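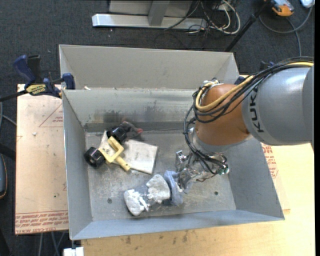
A KUKA arm reaches for a cloth in the metal test bin at the Plulldale workshop. Photo: Kemance

Plulldale workshop pits two grippers against a bin of odds and ends

If you have ever tried to fish one particular sock out of a full laundry basket without looking, you already have a fair idea of what the team at Kemance has been up to since July. The small Plulldale automation shop has been running its robot arm through a long series of picking trials, all of them in the same gray sheet-metal bin, to settle a question that Sorin Bucur says he has been arguing over with customers for years: which gripper do you bolt on when you have no idea what is going to be in the box?

We use cookies to remember your preferences and count visits. Accept all | Manage settings

The two candidates are the Bakalis, a fingered metal gripper that the shop has used in one version or another since it opened, and the Jisis, a newer suction unit that came in over the spring and has had its champions in the building ever since. Each was given the same arm, the same fixed camera view of the bin and the same mixed bag of things to pick up. There are cloths, soft toys, flat pads and hard plastic parts in there, including a yellow one that has become something of a local celebrity, and they go back in a fresh jumble before each round.

By the end of the first stretch the arm had made 3574 attempts, and 1567 of those were on soft goods alone, the kind of crumpled, floppy fabric that Bucur calls "the honest part of the exam." A pick counted only if the item left the bin, stayed in the grip for 3 seconds and was set down where it was supposed to go. Anything dropped on the way was marked as a miss, even when it landed in the right place by luck (there was a good deal of friendly grumbling about that rule).

So far the fingers are ahead on cloth and the suction cup is ahead on anything flat and stiff, which will surprise very few people in the trade. What did raise some eyebrows was how often the fingers came up with two things at once when items were touching. Prodromos Tsakiris, who set up the controller side of the trials, spent a good part of the month slowing the final approach and changing the angle at which the fingers close, and he says the double picks dropped off noticeably after that.

"You want to blame the gripper, because the gripper is what you can see," Tsakiris said over a very welcome cup of coffee in the shop's front office. "A lot of the time it was me. I had it coming down too fast and closing too late, and the poor thing was just doing what I told it."

The walls of the bin have been a teacher too. Items that settle against a side are harder to get hold of than items out in the open, and both grippers lost points there. Bucur would like to try a bin with a shallower slope next, and he has been sketching a slimmer set of fingers that could slide down between a wall and a folded towel without catching on either one.

Kemance plans to run a second round with a new camera position and the same objects, and then to share the full results with the handful of local packing and laundry businesses that asked for the comparison in the first place. Bucur says anybody in Plulldale with an awkward item they would like to see tried is welcome to bring it by the front office before 4 in the afternoon, as long as they don't need it back in a hurry.

Search this site Enter keyword Go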